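We use cookies to remember your settings. Accept - Manage

Will the grippers at Havano take my job?
No. All 22 of us in packing stay, but the tasks are changing.
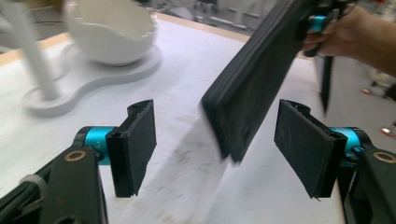
Do I need training?
Training is two mornings, paid as normal hours. You learn to guide the tool by hand and to stop it safely. Dark pads like these, on the cyan mounts, become ragged at the lower edge, so please tell your shift leader when you notice it.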